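Toko Community Laundry and Mending Room
Casual Room Attendant, two positions

Location: Clarno Street, ground floor, behind the library
Hours: 12 hours a week per person, in shifts of three or four hours
Pay: casual rate under the award, with loading for evenings
Start: July

About the job

The Toko laundry has six washers, five dryers and a mending room with two sewing machines. People come in to wash school uniforms, doonas, work clothes and the things that won't fit in a machine at home. Quite a few of them live in the units on Cordier Road, where there are no laundry taps.

We need two people to look after the room in the afternoon and early evening. One of our attendants is moving to Zultach and the other is cutting back to mornings. The shifts are not hard but they are steady, and you'll be on your feet for most of them.

What you'd be doing

Opening or closing the room, depending on the shift. Closing takes 30 minutes and you are paid for it.

Showing people how the machines and the card reader work. Some regulars have been coming for years and won't need you. New people often do, particularly with the dryers, which have a cool-down that looks like a fault.

Cleaning the lint filters after every second load and writing it in the book. The book hangs on the hook beside dryer two. Please use pen.

Keeping the benches and floor clean. The floor gets slippery near the troughs and the mat has to go back down after mopping.

Taking service wash bags over the counter, weighing them, tagging them and giving the customer the other half of the tag. Service washes are only accepted up to 5 p.m. Anything later goes in the morning pile.

Helping in the mending room when it's busy. You don't need to be able to sew well. Sorting buttons, threading a needle, finding the right zip and pinning a hem is as far as it usually goes. If you can use an overlocker, tell us, as we'd roster you on the mending evenings.

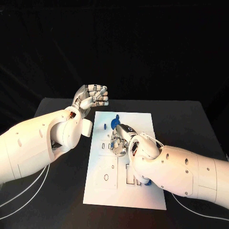 Mandla Buthelezi asked whether the mending evenings count toward the 12 hours or come on top of them, as the notice we had up in the window last time didn't say.

They count. If you work a mending evening we take the same time off one of your other shifts that week. Nobody is asked to do more than two evenings in a row.

Who we're after

You should be comfortable talking to people you don't know, including people who are tired or short of money. You need to be able to lift a wet load out of a front loader — a doona is the worst of them — and carry it to a dryer. There is a trolley, but the aisle is narrow and it doesn't always get through.

You need to be 18 or over, as you'd be alone in the building after the library shuts. You'll need a police check before you start. We pay for it.

Experience in a laundry, op shop, dry cleaner or hotel would help. So would another language. Neither is required, and we train everybody from the beginning regardless of what they've done before.

We'd like people who can stay until at least the end of summer. If you are studying and your timetable is going to change, put that in your application and we'll see what can be worked out.

Training

There are four paid training shifts, two on the floor and two in the mending room. On the floor you'll learn the machines, the tags, the cash tin and what to do when a washer stops full of water. In the mending room you'll learn where things are kept and how the job tickets work. 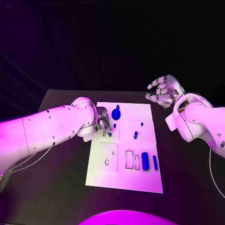 After the four shifts you'll work alongside someone for another week, then on your own. The morning attendant is on the phone if you get stuck. There's a folder under the counter with the numbers for the plumber, the electrician and the dryer repair people, and a page on which jobs you can authorise yourself and which you have to ring through.

Pay and conditions

Pay goes in fortnightly. You get free use of the machines outside your shift, up to two loads a week. Tea, coffee and a locker are provided. There is bike parking at the back and the bus stop is about 60 metres from the door. Street parking is free after 6 p.m. but hard to find before that.

We supply an apron and gloves. Please wear closed shoes with some grip. Shifts can be swapped between attendants as long as both names go on the roster sheet before the shift starts.

The room is heated in winter. In summer it gets hot with all the dryers going, and on the worst afternoons we close it early. You're paid for the full shift when that happens.

How to apply

Write us a page or less telling us which afternoons and evenings you can do, any work you've done that you think is relevant, and the name of one person we can ring. A resume is fine but you don't have to send one. Handwritten is fine too.

Leave it in the box at the laundry counter, or post it to Toko Community Laundry, PO Box 1702, Clarno. Put "Attendant" on the envelope so it doesn't end up with the library mail.

We'll ring everyone who applies, whether or not there's an interview. Interviews are at the laundry and take 30 minutes. You'll be shown around the machines and the mending room, so come with any questions about the work. If you need an interpreter or step-free access, say so in your letter — the side door has a ramp and we can leave it unlocked for you.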